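A morning at the Standunix open day

I'd been meaning to go to the Standunix open day since August, when Shona Tautahi told me she'd come home with a teapot and a bad back. Standunix takes in house clearances, and twice a year they let the rest of us wander round the sorting rooms. Entry was two pounds, tea included!

Lakshmi Pisharody showed our group round (eight of us, plus a very patient dog). We started in the loading bay, which was freezing, and then went through to the room where small household bits get laid out on the floor before anyone decides what they're worth. I could have stayed there all day. I fell for a big round wall clock with a cream face and curly gold-brown numerals, lying on its back next to a bent brass-coloured wire stand with a bit of rust on it. There was a little yellow see-through pill case open beside them too, with a cross on the lid - my gran had one much like it.

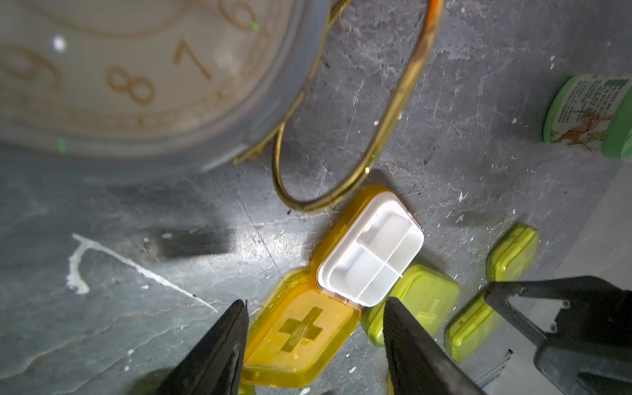

The shop and getting there

Everything that passes sorting goes through to the shop at the front. Prices are fair - I paid five pounds for a set of pudding bowls and Shona talked herself into a lamp. Florian Lehner on the till wraps things beautifully, so don't rush him. Parking is tight, so take the bus if you can, and wear thick socks.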